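Renting a Pair of Hands
Alotis wants small shops to try a two-arm packing cell before they buy one
By Yuzuki Arai
21 May 2019

Most small packing rooms that ask for a robot quote never place an order. The price is part of it. The bigger problem is that the owner has no idea whether a gripper can handle the odd mix of things that go out the door.

Alotis, a small firm in Gilholm, has built a service around that problem. It is called Prullisis. A customer sends in a crate of its own goods and packaging, and Alotis runs them on a robot cell for two weeks. At the end the customer gets a report, the full set of motion programs, and a quote to lease the same setup. The trial costs 230 dollars a day. There is no charge for the report if the customer walks away.
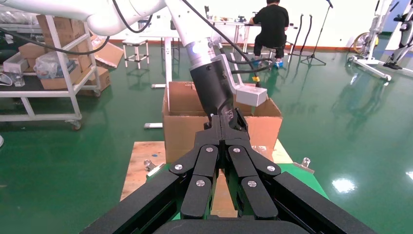 Zahira Hutapea runs the trials. She came from the shipping side of a mail-order parts business and says that is why she asks for the ugly boxes first. "People send us their cleanest carton," she said. "I want the one that has been opened twice and has a bad flap. That is what the arm will get in real life."

Her team starts every trial with reach and placement, working into an open carton on a clamped board. Soft goods come later. Cloth is the part of the service that has changed most since it opened in April, and customers ask about it more than anything else.
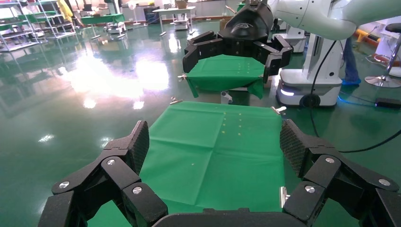

Green test cloth clamped at the corners, with a second gripper at work on another piece.

The fingers are jointed, so they can spread wide over a surface or close to a narrow pinch. On the units I looked at, the fingertips have a fine diamond texture. Hutapea said rigid items with flat sides are the easy end of the range. Thin fabric is slow, and she tells customers so before they sign. Alotis will not quote a cycle time for it until the trial is over.

One early customer was Mercado, a kitchen linen seller that ships 500 orders on a normal day and 1,000 before a holiday. Its report ran to 603 logged picks. The boxed sets did well. The single napkins did not, and Alotis recommended keeping them on the hand bench. Mercado leased one cell for the boxed sets only.

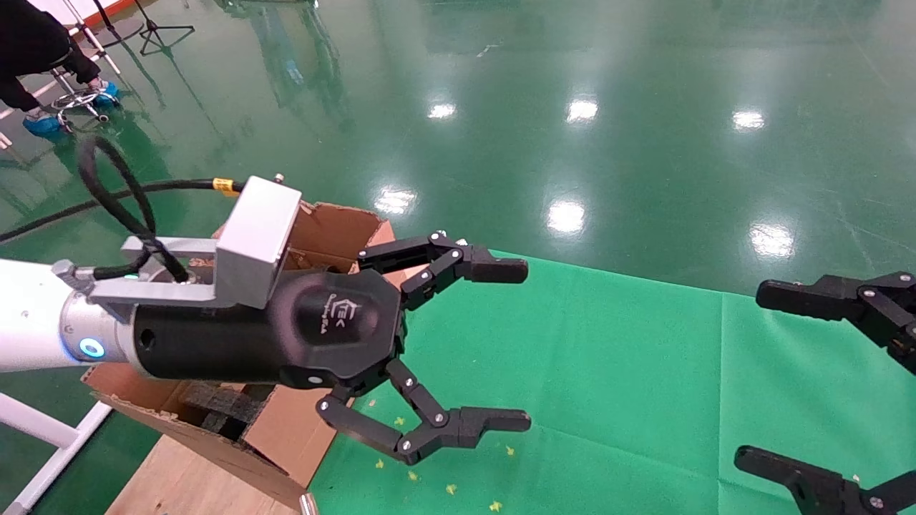 Gripper open beside a carton, with a second set of fingers at right.

There are limits to what the fee covers. Freight both ways is extra. Custom fingertips are extra too, and the stock ones are blunt, so anyone shipping small loose parts should ask about that up front. Food and liquids are not accepted. The motion programs belong to the customer, but they only run on the Alotis controller.

The report is the best part of the package. The copy I read listed each failed pick by item, with a short note on what went wrong and whether a change in packaging might fix it. A shop could use those notes even if it never leased a robot.

Trials are booked through the Gilholm office, one customer at a time.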